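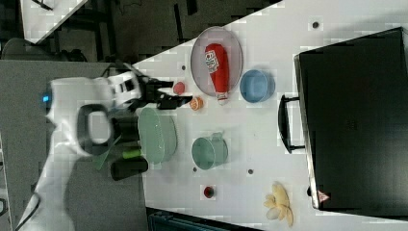 Saturday, February 24, 2024

My daughter is going to be four in June, and for some months now our table has belonged to her kitchen. I mean the play kitchen, although the word "kitchen" is generous. There is no little oven and no little sink. There are dishes, some pretend food, and a number of real things which have moved over from my own cupboards and do not come back.

I wanted to write down how we keep this collection, because my friend Shanthi Pathirana asked me for advice before she buys something for her son, and my answer became too long for a message.

First, the dishes. I was looking at the big boxed sets for a long time. One shop, Flokby, had a set with so many parts that I became tired only from reading the list. In the end I did not buy a set. We have a grey plate, a light blue bowl, a mug in pale green and a pale green dish with ribbed sides, a little like a small colander. They do not match perfectly and I like them better for it. When everything has the same colour, my daughter does not know what to ask for. Now she says "the blue one" and we both understand that she means soup.

The bowl is the most used. It is soup, it is bath for dolls, it is a hat. The plate is more serious. On the plate you put what is ready, and a person who takes food from the plate before she has said "please eat" will be corrected. I was corrected yesterday, and my mother also, by telephone.

The mug lies on its side more often than it stands. I used to put it upright every time I passed, and then I understood that a mug lying down means the guest has finished. This is a rule in her restaurant. I do not know where she learned it, certainly not at our home, where a finished mug stays by the sofa until evening.

About the food. I think small round things are the best, and also the most dangerous for the mood of the parents, because they roll. We have a red one which is a slice of tomato, I believe, and a small orange one. The orange one is a long discussion in our family. My husband says peach. I say orange. My daughter says it depends on the day, and if you are making juice then of course it is an orange. Please check the size of such things if you have a baby in the house too. With a smaller child I would put them away completely, and I told this to Shanthi as well, whose second one is still putting the whole world in his mouth.

Then there is the ketchup. I have nothing good to say about pretend ketchup as an idea, but a red bottle with a white cap is what she loves the most of everything. She lays it on the plate by itself and serves it as the main dish. "Today we have ketchup," she says, very politely. My husband always orders a second portion.

I was asked also about cost. I keep a small notebook for such spending, a habit from my mother, so I can answer exactly. Everything for the play kitchen together came to 2,733 rupees, and of this 1,129 went on one thing, a cloth bag with pockets from Samarakoon, which is the shop near the old bus stand. The bag was supposed to keep order. It is now used for carrying shoes. If I could go back I would save this money, or spend it on more bowls. The cheapest thing was 244 rupees and it was a wooden spoon, a normal one for adults, and she has never put it down.

How we tidy. I have read many articles where the child has a label with a picture for each object and everything goes home to its own place. I tried this in our house for one week. The labels were very pretty. She peeled them off and put them on the cat.

What works for us is much simpler. Before dinner I say that the restaurant is closing in 10 minutes. She goes around and tells the guests (two bears and a rabbit called Gana) that they must pay. After this we wash the dishes together in a basin, really wash them, with real soap. I found that she will not "tidy up" for anything, but to wash up she comes running. Then the small food goes in the ribbed dish, the bowl goes on the plate, and all of it goes on the low shelf. The green mug she takes to bed sometimes. I let her.

One more thing I have learned is to leave some empty space on the table. When I was putting out everything nicely, filling each corner, she looked at it for a moment and went away. With half of the table free she begins at once to move things from one side to the other, and this moving is, I think, the real game. The cooking is only the excuse for it.

Malsha Cassim, who has the flat below ours and hears every falling tomato, gave us last week an old table mat to put under the dishes. It was a kind present and also, I suppose, a kind message. The mat is thick and it helps with the noise, but you must take it away for drawing because the pencil makes holes in the paper.

Shanthi, if you are reading until here: buy one plate, one bowl, one mug, and a few things to put in them. Wait a month. After that he will tell you himself what is missing. Mine told me it was a bill, so I cut some paper for her and now each evening I owe her a lot of money – yesterday it was "eleven hundred and a biscuit".

I still want to sew a few slices of bread from felt. I have the brown felt already, from a costume we did not finish, but I do not have the white. If somebody has a simple pattern for bread, where the crust does not come out bigger than the slice, please send it to me. Farel, who commented under my last post about the curtains, I have not forgotten your question on the hem and I will answer it when I have found my measuring tape.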